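Vokeck: Gildenlager einrichten und Zugriffsrechte vergeben

Das Gildenlager steht ab Stufe 9 der Gilde zur Verfügung. Voraussetzung sind 400 Silber in der Gildenkasse und ein Charakter mit dem Rang Verwalter oder höher. Der Ausbau erfolgt ausschließlich in der Hafenstadt Prevora, in den anderen Städten lässt sich ein bestehendes Lager nur öffnen.

Lager freischalten

Beim Quartiermeister am Nordkai den Dialogpunkt "Gildendienste" wählen, danach "Lager pachten". Der Betrag wird sofort abgebucht. Anschließend die Zone einmal verlassen und neu betreten, sonst bleibt der Reiter "Lager" im Gildenmenü ausgegraut. Das Grundlager umfasst 114 Plätze. Gestapelte Rohstoffe belegen jeweils einen Platz, Ausrüstung ist nicht stapelbar. 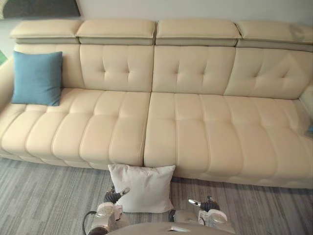
Rechte werden pro Rang vergeben, nicht pro Spieler. Im Gildenmenü unter "Ränge" den gewünschten Rang markieren und die Felder "Einlagern", "Entnehmen" und "Verschieben" einzeln setzen. Für Rekruten genügt "Einlagern". Das Recht "Verschieben" erlaubt auch den Transfer in gesperrte Fächer und sollte Offizieren vorbehalten bleiben. Änderungen mit "Übernehmen" bestätigen; beim Schließen mit Escape gehen sie verloren.

Protokoll prüfen

Alle Bewegungen stehen im Lagerprotokoll. Der Filter akzeptiert Charakternamen und Gegenstandsnamen, Groß- und Kleinschreibung wird beachtet. Ältere Einträge werden beim monatlichen Serverneustart gelöscht.

Fehler 3797

Die Meldung erscheint, wenn zwei Mitglieder gleichzeitig auf dasselbe Fach zugreifen. Fenster schließen, kurz warten, erneut öffnen. Auf dem Server Greven tritt der Fehler seit dem August-Patch auch beim Sortieren auf. Dort die automatische Sortierung unter "Optionen > Inventar" abschalten.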